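Recording a Two-Arm Grocery Sorting Set

Updated Apr 29, 2025

This page covers recording demonstrations for the snack sorting task on the Dorton bench. It assumes you have both arms homed and the Grullow recorder installed. If the arms are not homed yet, do that first and come back.

What you are collecting

One episode is one full pass: packages start spread out on the table and end in the basket. The default set is 50 episodes per operator. Keep each one to a single continuous take. Do not pause the recorder to fix something halfway through. Stop, delete the take, and reset.

Setting up the table

Clear everything that isn't part of the task. Put the basket on the left, within reach of the left gripper. Lay the packages out by hand and change the layout every time. Turn some at an angle and let a few overlap. Mix stiff packages with soft bags, as the soft ones are where the policy fails most often. Our July set had almost no bags in it and had to be redone.

Recording

Open the recorder and pick the task name from the list. Do not type a new one, or the episodes will land in a separate folder. Check that the head view shows the basket and both grippers, then press start and wait 2 seconds before moving.

Come down on a bag slowly, with the fingers open. Close on a fold in the plastic if there is one. If you squeeze the middle of a full bag, it tends to slide out during the lift.
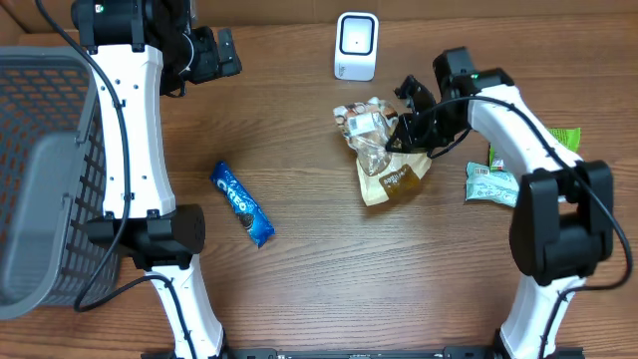
Right gripper over a clear bag, with the Oreo package lying between the arms and the basket at left.

Packages on the right side usually need a handoff. Bring the item to the middle of the table, close the second gripper on it, and only then open the first. Hold still for a moment with both closed. The segmenter uses that pause to mark the handoff, and without it you will be labeling by hand.

If you drop something, pick it up and keep going. Recoveries are useful. You can retry the same item up to 4 times, then end the take and mark it failed.

Checking your takes

Play back every episode at double speed before you upload. Delete any where a hand comes into view or a camera stream freezes. Failed takes stay in, as long as they are marked.

Upload to the Astora share and note the last episode number in the log. The current set ends at 211, so new recordings start from the next number. Joint logs go in the same folder as the video.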